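Gripper reports "closed" but drops light items, then faults on the next open

Posted in: Arms and grippers > Faults
Tags: two-finger gripper, wrist camera, force limit, homing
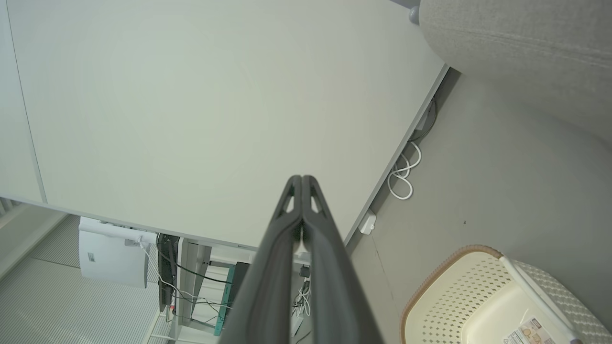

What happens

The arm is a six-axis Eberhard with the standard two-finger gripper and wrist camera. It has been running a tidy-up routine in a furnished room in Vusside since March: pick small items off the floor, put them in a basket, go back to the start pose. Until last week it had completed 1,930 cycles with no gripper fault.

Now, on perhaps one pick in ten, the gripper reports closed with an object held, the arm lifts, and the object stays on the floor or falls on the way up. The controller carries on as though the pick had worked. At the basket it sends the open command and I get "position error, finger axis", after which the arm stops and needs a manual reset.

Checked so far:
Gripper cable reseated at both ends. No change.
Supply voltage at the wrist under load is within the limits on the label.
Firmware reloaded. No change.
Force limit raised from 3 N to 6 N. Drops are less frequent, but the fault on opening is more frequent.

The fault log gives only the axis and a time. Is this the encoder, or something mechanical?
Abenezer Bogale

Robel Abera

Probably mechanical, or a lost zero. I would not replace the encoder yet.

The controller decides that an object is held by comparing finger position with the stored closed position. If the fingers stop short of it by more than the threshold, it assumes there is something between them. If the zero has shifted, empty fingers also stop "short", and every miss is counted as a grasp. That accounts for the first half of your report. The second half follows from the same error: on opening, the axis is sent to a position beyond its real end stop, stalls, and trips.

Your change to the force limit fits this too. A higher limit drives the fingers harder against each other and against the stop. Put it back to 3 N before doing anything else.

Then, in this order:

Press the emergency stop and isolate the gripper supply. Do not put your hand between the fingers with only the program paused. On this model a paused axis still holds torque and can move on resume.

Push the fingers open and shut by hand. They should move evenly. If one side lags or there is a notch, take off the rear cover and look at the coupling between motor and leadscrew. There is a single grub screw on it, and it works loose. When it slips, the motor encoder goes on reading correctly while the fingers are somewhere else.

Tighten it to the figure in the service sheet, with a drop of medium threadlock. Refit the cover.

Re-home with nothing between the fingers. Read the closed position and write it down. Run 16 open and close cycles empty and read it again. If the two values agree, the zero is holding. If they have drifted, the coupling is still slipping or the leadscrew nut is worn.

Separately, cables lying on the floor within reach of the arm are a hazard for a pick-up routine, whatever the state of the gripper. A false "held" signal with a mains lead nearby is worse than a dropped item. Set a keep-out zone over them or move them before the next run.

Flerkham

had this on ours, was the camera. cleaned the lens and it was fine

Lollero

The camera would explain missed picks but not a position error on the finger axis, so I doubt cleaning it will be enough here. Agree with the coupling. One addition: the "held" threshold is reset to the factory value when firmware is reloaded. If yours had been adjusted when the arm was installed, that adjustment is gone and will have to be entered again after homing.

Comment from Abenezer Bogale:
Grub screw was nearly a full turn loose. Tightened, re-homed, closed position the same before and after the empty cycles. The threshold had gone back to factory as well. Keep-out zone is set. Will leave it running on Saturday with someone present and report the count.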